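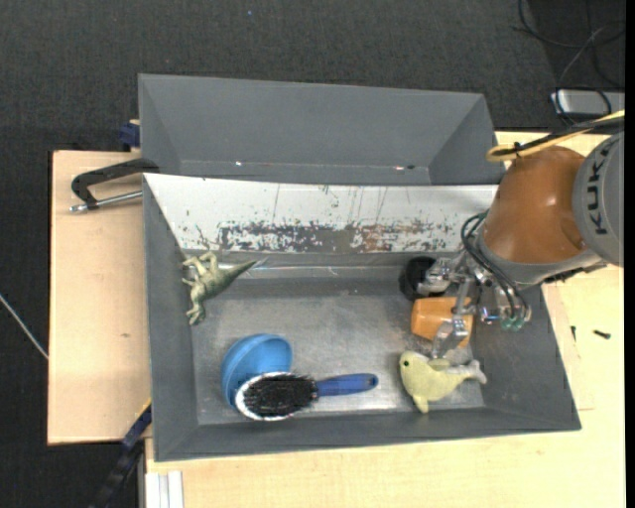

Bin-picking cell at Grircombe: KUKA arm with the linkage gripper, toys and household items in the front bin.

Grircombe opened its test hall to visitors in July. Mirjam Dijkstra ran the gripper comparison and took us through the cell in the picture, one of 3 set up for the afternoon.

The arm works over two gray metal bins clamped to wooden boards. Objects are moved from one bin to the other, and the log stood at 1,721 attempts when we arrived. Two grippers are under test: a suction tool from Pradunano and the metal finger gripper shown mounted. Ghazala Khokhar, who maintains the controller, put the tool change at some nine minutes including recalibration.

Suction was faster on the bowl. It lost the plush dolphin on most tries and could not seal on the bristle side of the hairbrush. The fingers handled both, but they need clearance at the wall, and objects lying in a corner - the dinosaur, for instance - cost extra approach moves. Force limits were set low for the session, so cycle times should be read with that in mind.

Raw logs for the last 124 picks were available on request. The Nitalholm camera comparison was in the next cell and started at 3 p.m.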